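Brustlow Learning Pages
Everyday Things, Part 4
How a Workroom Keeps Its Things in Order
Reading age: 9 to 11
Text: Yaqin Yuan. Checked by Ehsan Ghumman, 5/21/19

A workroom is a room where several people do different jobs at the same time. One person may be typing while another is standing at a table. Each job needs tools, light and a surface to work on. The furniture in a workroom is chosen so that these can be shared.

This part deals with three subjects: holders, tables and light. Words in the list at the end are explained there.

Holders

An object that is tall and narrow falls over easily. Its weight is high up and its base is small. If you push the top, the weight moves past the edge of the base, and the object tips.

A desk organiser prevents this. It is an open container with stiff sides. When the object starts to lean, the side of the organiser pushes back against it. The object can only fall if the whole organiser falls as well, and the organiser has the wider base.

A box or book in an organiser should stick out above the rim. You can then see it from your chair and take hold of it without putting your hand inside.

Many plastic organisers have perforated sides. A perforated surface is one with a pattern of holes. The holes use up less plastic, so the organiser weighs less. They also let air in and let you see some of what is at the bottom. The strips of plastic between the holes carry the load.

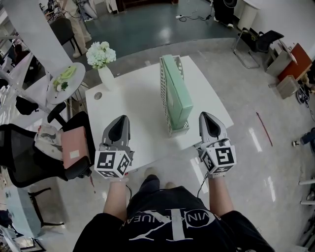
A white organiser with perforated sides. The mint-green box stands upright and rises above the rim.

Tables

A work table has a flat top with nothing fixed in the middle. Things that stay on it all day, such as a vase, go near a corner. The centre is then free for whatever job comes next.

Some table tops have a round hole near one edge. This is called a grommet hole. Cables from a lamp or a computer pass down through it to the socket below, so they do not hang over the front of the table, where a person could catch them with an arm. The hole often has a plastic ring inside it. The ring covers the cut edge and stops it rubbing the cable.

A small desk is often 600 mm deep. The gap between two desks should be wider than this. In the Parnbridge workroom plan, which we use in this series, the gap is 900 mm, and a person can walk past a chair that is in use.

Food and drink are best kept on a separate side table. A spill there does not reach papers or cables.

A chair seat is not a shelf, but most people use it as one. Bags and folders end up there and have to be moved before anyone can sit down. Hooks and tall shelves solve this problem if they are close enough to reach.

Light

Daylight changes through the day. In November it is gone before many people finish work. A workroom therefore needs lamps that light the whole floor evenly.

A fluorescent tube is a long glass lamp with a small amount of gas inside. Electricity passes through the gas and makes ultraviolet light, which our eyes cannot see. A white powder on the inside of the glass takes in the ultraviolet light and gives out visible light. The light comes from the full length of the tube, so the shadows it makes have soft edges. A spotlight is small and sends its light mainly in one direction.

White ceilings and walls reflect most of the light that reaches them. A dark ceiling would absorb it, and the same lamps would make a dimmer room.
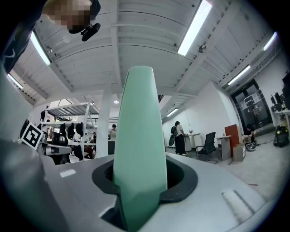 Why some ceilings are wavy

A ceiling sheet with ridges is called corrugated. Take a flat sheet of paper and hold it by one end. It droops. Fold it backwards and forwards into narrow pleats and hold it again, with the pleats pointing away from you. It stays almost straight. The ridges in a corrugated sheet work in the same way. Beams are placed across a ceiling or roof to carry loads to the walls or pillars.

Words used

Absorb: to take in.
Corrugated: shaped into ridges and grooves.
Grommet: a ring that lines a hole.
Perforated: having a pattern of holes.
Reflect: to send back.

Next part: Hinges and Handles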